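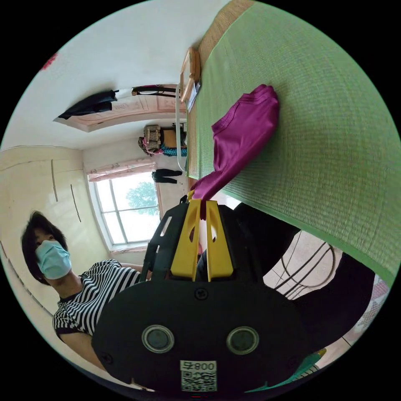

The open day at Halteck starts with laundry. Visitors who come up the stairs expecting a robot arm behind glass are handed a gripper with two yellow fingers instead, and asked to fold something.

"Most people pull too hard," said Renu Bhardwaj, who runs the company's home tasks program. "They treat it like a pair of pliers. After a few tries they slow down."

Halteck has the second floor of a former button factory in Skultovden. In May it opened the doors for an afternoon, and almost 200 people signed up. They were taken through in groups of 20, with 30 minutes for each group.

The company's work begins in ordinary homes. People there use the hand-held grippers to do chores they would do anyway – folding, hanging, putting things in drawers – and the grippers record what the fingers do. The recordings are used to train a two-armed robot called Lultov, which spends its days at a table at the far end of the floor.

Satin is the hard case. Cotton stays more or less where it is put. A satin nightshirt slides off the pile, and a twisted sleeve or strap can pull the rest of the garment along with it. Bhardwaj keeps a box of slippery things for the demonstration, and it was the box most visitors wanted to try.

Hưng Tôn, an engineer on the Lultov team, ran the robot's half of the visit. He laid a scarf on the table, pressed a key and stood back. The left arm found a corner on its second attempt. The right arm took longer. The finished fold was crooked but it held, and the group clapped.

The next garment, a blouse, ended up on the floor. Tôn picked it up and started the run again. He said the robot now manages a T-shirt in 37 seconds on a good run, and that he would not give a number for blouses.

A retired tailor in the front row asked why the robot didn't smooth the cloth before folding it. Tôn said the people in the recordings often skip that step, so the robot does too. The tailor showed him how she would do it, with the side of her hand, and Tôn wrote it down.

Part of the day was paid for by Rastogi, a laundry chain that wants the robot for hotel towels. Its trial is due to begin once the second robot is built. Halteck plans another open day after that, and sign-up will be through the front desk.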